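Snacks, shelves and the big blue backpack

Sun 8 September

School holidays are nearly here and I've been thinking about how we pack for a day out.

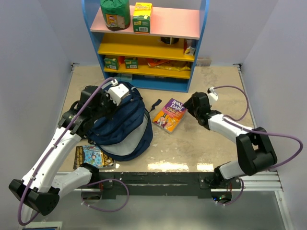
What should go into a backpack first, the book or the snacks?

The book, every time. Slide it flat against the back panel, where it stays straight, and let the food packets sit in front of it. I learned this on the train to Jukbridge in July, when a squashed muesli bar got into chapter two of my library copy and I had to pay a 20 dollar replacement fee (fair enough, but ouch!).

I do love a navy backpack, especially one with plenty of pockets. Small packets go in the front, boxes go down the bottom if they'll fit, and anything long and crinkly gets tucked in last so it doesn't end up as crumbs. My friend Oluwatosin packs the other way round and eats her way down to her book – we've agreed to disagree.

The open shelves with the blue sides have changed my mornings too. Pink, yellow and blue levels, very cheerful, and I can see what's left without opening a cupboard. I like leaving a bit of bare shelf for the next shop.

Next trip is Moludholm, 2 hours each way. I've got 60 pages left in my current read, so I'd better bring a spare. Any favourites? Pop them in the comments!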